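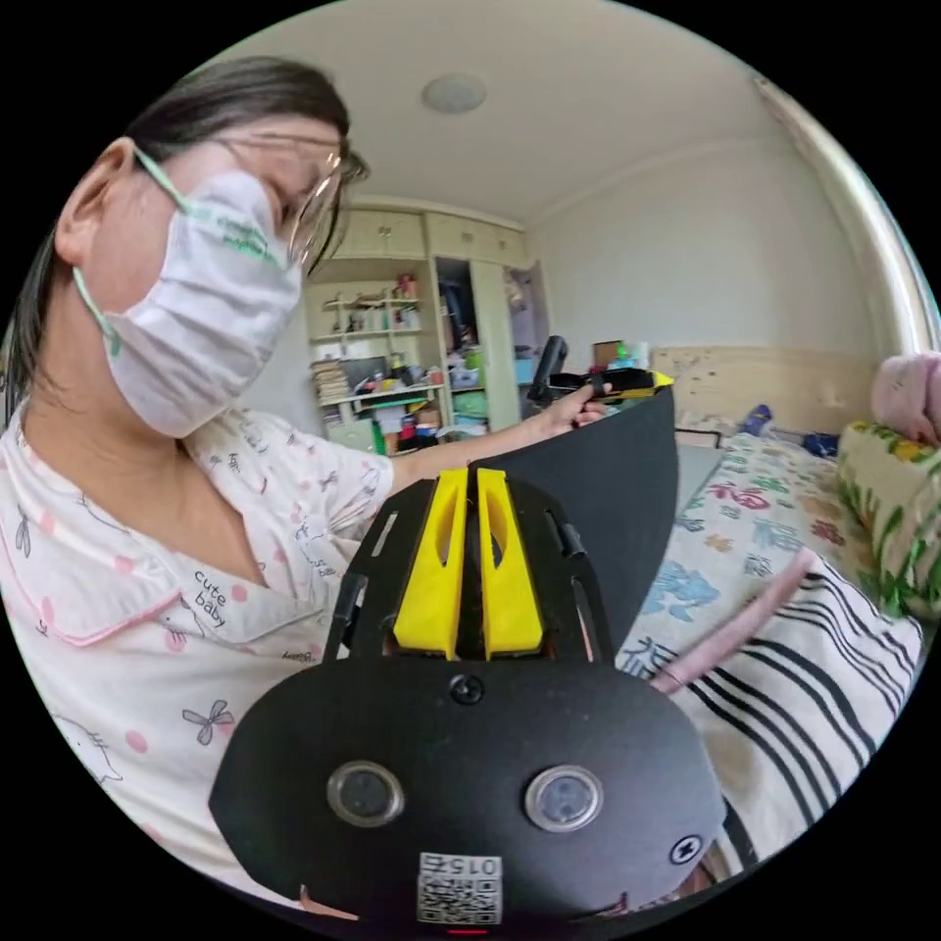

Sulla Publishes Bedroom Folding and Storage Guide for Small Homes

PRURADCOMBE, August – Sulla, a home storage planning firm, today released a written guide to folding and storing clothes in bedrooms where the bed is the main work surface. The guide is free to households and covers T-shirts, light bedding and the use of built-in cabinets.

The method was drafted by Hanne Bundgaard, household methods lead at Sulla, and revised after comments from 500 households in the Tomoana district. It applies to rooms that have no separate table for laundry.

"Most people fold on the bed, so the procedure begins there," said Bundgaard. "The sheet is pulled flat, blankets go to one side, and one garment is laid out at a time."

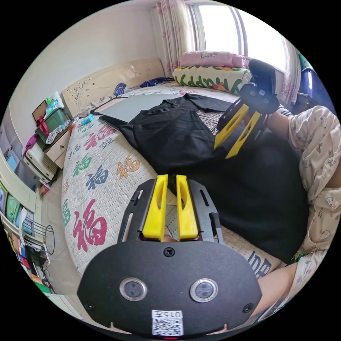
For T-shirts, the guide specifies that the garment be spread fully before the first fold, with both sleeves open and the hem straight. The sides are then brought in to the center line and the shirt is folded upward from the hem. Large printed lettering is kept on the inside of the fold. The full sequence has nine steps, including placement on the shelf.

A flat board may be used as a folding base on soft mattresses. Paperwork is sorted separately and kept in a closed or open box at floor level, away from clothing. 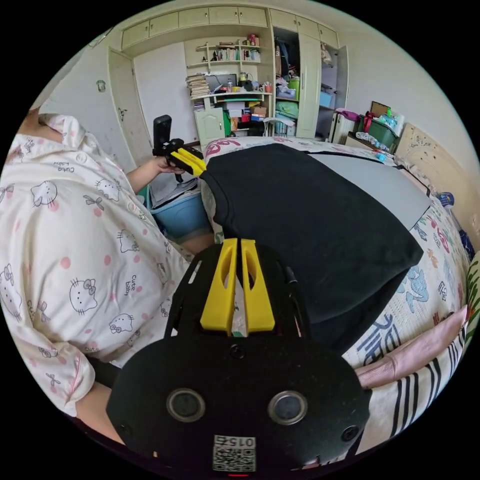
A folded black garment on the bed, with papers in a light blue storage box on the floor.

Blankets and quilts are treated in a separate section. Thick quilts are rolled and lighter blankets are folded and placed on top. Upper cabinets are assigned to items used once a season. Open shelves are limited to books, bottles and boxes in regular use. 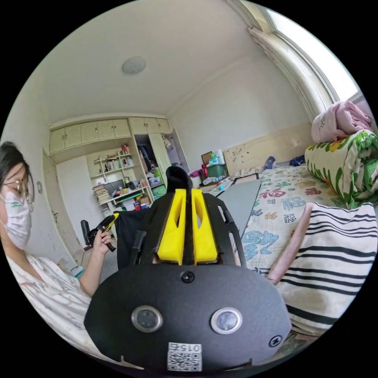

Availability

The guide runs to 13 pages and can be requested from the Sulla office in Pruradcombe. A 10-page edition without the bedding section will be supplied to rental offices in Furkton.

Media contact: Leilani Tillman, Sulla, Pruradcombe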